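Notes for "400 Ways to Wipe a Sink"
Nulus meetup, 5 Sep 2022

Start without the title slide. Ask who cleaned a bathroom this week. Wait. Ask who wrote down how they did it. Wait longer.

Then: that's my job. I write down how it's done, except the writing is done by a robot arm with a person steering it.

Slide 2. What we wanted. Nurka was supposed to learn household chores from examples. We planned on 400 good ones for the bathroom sink and gave ourselves 7 days. (Pause here, the engineers will laugh by themselves.)

Slide 3. What counts as an example. One try, start to finish, one person steering. Menaka Saha wrote the rules, which fit on a single page in May and now have an index. The cloth starts somewhere different every time. If you drop it, keep going, because the model needs to see how people get out of trouble. If you swear, keep going, there's no audio.
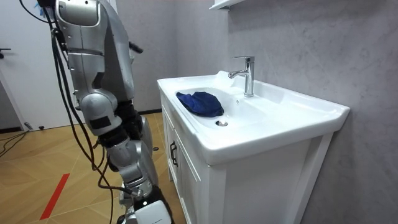 Slide 4. The sameness problem. By day three everyone had a style. I could tell Nanna Frandsen's runs from mine with the labels hidden: she goes around the bowl like she's icing a cake, and I go at it like I'm late for a train. Train on my runs alone and you get a robot that is late for a train. So we swapped operators every 90 minutes and banned favorite starting spots.

Slide 5. Throwing things out. Don't rush this one, it's the useful part. We tossed runs where the operator stopped to think for too long. A model copies the thinking too, and what you get is an arm hovering over a sink, having doubts. Show the Mwakyusa chart. Skip it if we're over time.

Slide 6. Cloth. Rigid things sit where you left them. Cloth has opinions. Say why we stopped folding it neatly before each run: no real home had ever offered us a folded one.

Last slide is the contact page. Questions. If someone asks when they can buy it, point at Menaka.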